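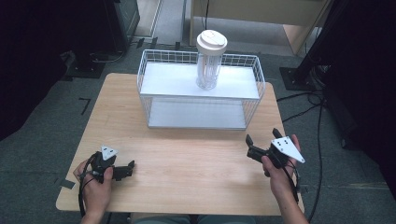
Clulwood Shared Workroom
Minutes of the users' meeting, 2018-09-20

Present: Gyula Dobos (chair), Nassoro Nyamweya (minutes), and members from the Waweru and Vikness groups. Apologies were received from the Clerner group.

1. Minutes of the July meeting

Accepted with one correction. The locker number given under item 4 should read 131.

2. Matters arising

The carpet cleaning was done as agreed. The invoice has been passed to the building office under reference 2081. The window blind is still stuck halfway and Gyula will ask again.

3. Tabletop storage

Nassoro reported on the white wire rack, the two-tier one that stands on the light wooden table. Most people like it. It keeps small things off the work surface and the mesh sides make it easy to see what is on the lower shelf. The complaint from the Vikness group is that it gets moved to the near edge of the table and left there, so the next person has to clear a space before starting.

Agreed that the rack stays toward the far edge of the table. Anyone who needs the full surface may put it on the floor while they work and should put it back before leaving.

There was a longer discussion about what may go on the top shelf. The Waweru group would like it kept for tall items only – cups, brush holders and so on – with flat items below. Gyula thought the top shelf should be left clear altogether, as the railing is low and things can tip over it. Put to a show of hands. Tall items are allowed, standing upright and toward the middle of the shelf. Nothing is to be hung from the wire sides.

A second rack was suggested for the table by the door. The budget line for small furniture has $100 left in it. Nassoro will get two prices and bring them to the next meeting. Same color if possible.

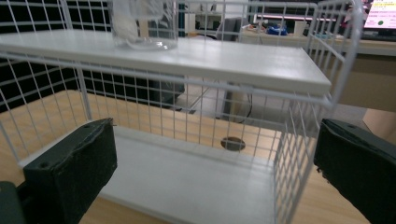
Cleaning and Upkeep

4. Wiping down

The shelf boards pick up smudges, mostly along the front edge of the upper one. A damp cloth is enough. Please do not use the scouring pads from the kitchen on the painted boards or on the coated wire. The wire grid should be dusted once a month, including the back panel and the corners. Waweru will take the first turn and Vikness the second.

5. Cups

Plastic cups are being left on shelves and windowsills with used tissue in them. Agreed that a cup with no name on it will be thrown out at the end of the day. Cups used for storage should carry a label on the base. Nassoro has labels in the desk drawer.

6. Any other business

The Clerner group asked by email for a key to the side door. Gyula to reply – one key per group is the rule and they already have theirs.

Actions

Gyula: window blind, reply to Clerner.
Nassoro: two rack prices, labels, copy of the dusting rota for the notice board.

Next meeting to be set by email.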